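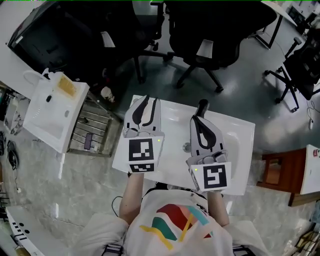

# The Washbasin Weeks, or How We Lost the Left Hand

A small gallery from the hand-held gripper project at Sarero, put together by Ansel Haverford with corrections (many) from Wendell Kowalczyk. It covers the fault we now call the Slow Drift, which started in December and got its closing report on March 11, 2024. There is one picture in the gallery so far. The notes below are in the order we wrote them on the wall.

**The job.** Two grippers, one person, one washbasin on the office floor. The basin is white, glossy and has a black faucet lever at the back. The task list had us reaching for the lever, tracing the rim and closing on small things in the bowl, and we recorded 421 runs before anyone looked at the left-hand track closely.

**The fault.** Played back, the left gripper was sinking. It would start a run where it should and finish it a hand's width lower, which on a basin means halfway down the drain. The right gripper behaved perfectly throughout and has been insufferable ever since.

**The green lights.** Each housing has one. Green means the unit has power and is talking to the recorder. We had all been reading it as "everything is fine," a much bigger promise than the light ever made. Wendell has asked for a second color. Purchasing has asked what for.

**First suspect: the basin.** A shiny bowl under ceiling lights throws reflections everywhere, and the tracking has to find a square black-and-white marker in the middle of all that. We spent a week on this theory. We turned off half the lights, then the other half, and recorded two evenings of a man waving at plumbing in the dark. The drift stayed exactly where it was.

**Second suspect: Ansel.** It was proposed that I was lowering my left arm as I got tired. I was made to do 2 sessions standing next to a tape measure. My arm was cleared. My posture was noted in the report anyway.

**The culprit.** The marker plate on the left unit had been swapped after a knock, and the new one, from a batch made for the older Herska mount, sat at a slight tilt. The software took the tilt for real and corrected for it, a little more with every meter the hand traveled. You could feel it with a fingernail. I would like it on record that I own ten of those and used none of them until March.

**The safety part.** It was a recording fault until somebody fed the runs to an arm. The test cell at Amov replayed one in slow mode and the left arm went down toward the ceramic with real conviction. The force limit stopped it a little after contact. Basin chipped, arm fine, operator outside the fence holding a sandwich. At full speed that would have been a different page.

**The damage.** Of the 421 runs, 209 were thrown out and 121 were saved by re-solving them with the measured tilt. The remainder were made before the swap and never had anything wrong with them. Fajardo, who paid for the basins, took the news well and then asked for the number again in writing.

**What changed**

- Marker plates are checked against a flat gauge after any knock, drop or "I barely touched it."
- Each session opens and closes with both grippers on the same reference block. If the two readings disagree, we stop.
- No recording goes to an arm until it has been replayed in simulation with the basin in place.
- Herska plates now live in a separate drawer with a rude label.

**Still open.** Wendell wants the recorder to raise an alarm when the hands disagree, and I want it to do so quietly – the last alarm he wrote used a goose. Testing starts again as soon as we settle the volume.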